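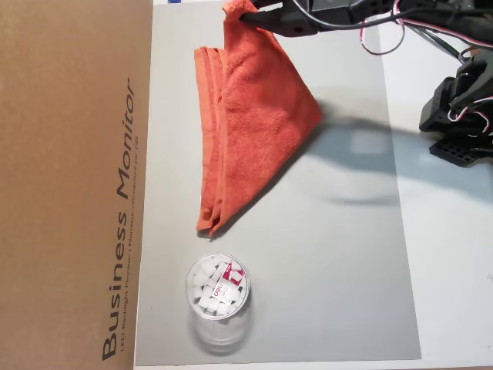

Speaker notes - Ineke Van Wijk, Nistix
Folding and storing small towels, Wednesday session, first talk after lunch

Start without the slides. Say who I am, thank Els Smits for the slot. Ask who folds towels at work and who only does it at home. Wait for hands.

Point one. Most people fold in half, in half again, and stop. It works for a cupboard with deep shelves. Ours at Tiltel were shallow, and the square stacks kept sliding forward when the door opened.

Point two, the triangle. Lay the towel flat on something smooth and pale so the edges show up. Corner to corner, press along the fold with the side of the hand, then fold again. Keep the hems together on one side. Terry is thick, so each extra layer makes the seam fatter, and after 3 folds on a small towel I would stop.

Mention colour here. The orange-red ones are easy to demonstrate with, white ones vanish on a pale table. 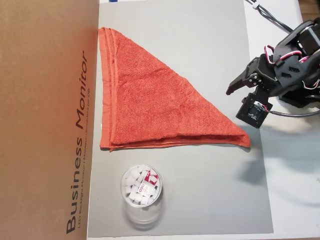
If the point comes out blunt, open the last fold only and do that one again. People tend to shake out the whole towel and start over. Pull the corner, smooth towards the long edge, close it. Do this slowly, twice, and let the front row try.

Numbers, keep short. We had 230 towels at Tiltel when Hendrik Mulder and I redid the shelves in May. The budget was 900 euros for shelving and we didn't spend all of it. Van Rooij has 2000 towels and needs a different system, so send those questions to Mieke Maes - she is speaking at four.

Point three, the table. Clear a space wider than the towel when it is open. Small things can stay if they are in a tub with sides. Erasers, clips, pins, whatever it is. Boxes go along one side and make a decent straight edge to line the hem up against.

Skip the part on bath sheets if we are past half past two.

Questions. Someone will ask about rolling. Rolling is fine for travel, I don't like it on shelves. Someone will ask about fitted sheets - no.

Geert Schouten has the handouts by the door. Leave the towels on the table for the Neltia people.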